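# Kelach Bin-Picking Starter Cell

Sold by Stuvutent. You bring the robot arm, the table and a reasonable amount of patience.

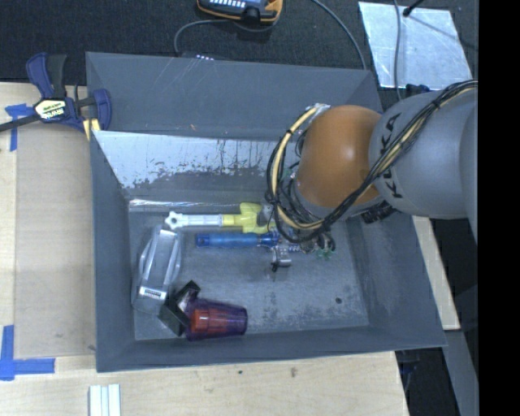 Most people budget for the arm and then discover the rest of the invoice. The Kelach package is the rest of the invoice, sorted into one order so purchasing only has to sigh once.

**What ships**

- Gripper with mounting plate and two sets of fingertips
- 4 sloped-wall picking bins
- Cable dressing kit, 14 straps (you will want more)
- Priltargate control box and power supply
- Setup session by video with Crisóforo Arellano, who has heard your question before

**What to plan for**

Put money aside for test objects. Clear plastic is the usual troublemaker, so buy some early and find out in the first month what your vision software thinks of it. A budget of $300 covers a decent mixed set, dollar-store tumblers included.

Leave room for cables. They need slack at every joint, and the arm will find the one spot where you were stingy. Clamp the bin to the table too – a bin that creeps will cost you almost a full afternoon of recalibration.

**Lead time and spares**

Orders placed by September ship the same season. Fingertips are sold in packs of 100 for labs and singly for optimists. Bins scratch in use, and we don't treat that as a warranty matter.

The Rajan adapter plate is a separate line item. Check your flange pattern before you order it, then check again with the drawing in front of you.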